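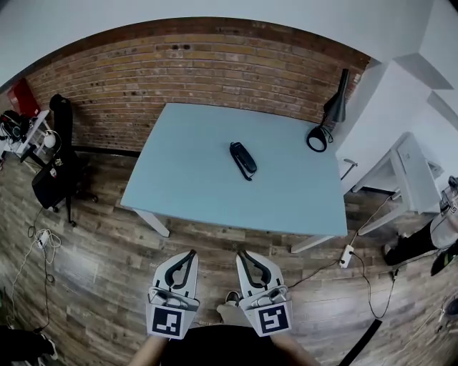 My grandmother in Hoshino knew 64 telephone numbers by heart, and I know three. I have been thinking about this since Wednesday, when my phone battery died on the bus to Dirnton and I could not call anyone, not even from the driver's phone. For her, a number lived in the hand. She would hold a black handset with a short coiled cord, like the one lying on the blue table, and her other hand would dial before she finished saying the name.

So I started a small project for October. Each evening I learn one number the old way: I write it on paper, say it out loud, and dial it without looking.

First lesson: I remember better in my own language. In English the digits feel like separate stones. In Japanese they have a rhythm, and I can almost sing them.

My friend from Kovum says his family made a word from every number. The dentist was "wet fish". I can't explain it in English and he couldn't explain it to me either, but he still remembers the dentist.

Second lesson: you must really call. The numbers I only wrote down were gone by the weekend. The numbers I dialed stayed — even the one for the bakery, where I had nothing to ask, so I ordered a rye loaf.

I also found our old town directory from Metuvetti, with 2,000 names in it. Next to some of them my mother wrote small notes in pencil. "After supper only." "Speak slowly." "Ask about the knee."

I miss this kind of note. In my phone a person has a name and a round picture, and nothing tells me when they eat supper.

Some people asked if I use cards or an app. No app. I use the back of old envelopes, and I keep them in the kitchen drawer with the tea.

If your family had a trick for remembering numbers, please write it below. I would like to collect them, also in other languages if you can add a translation.

— Mayu Kobori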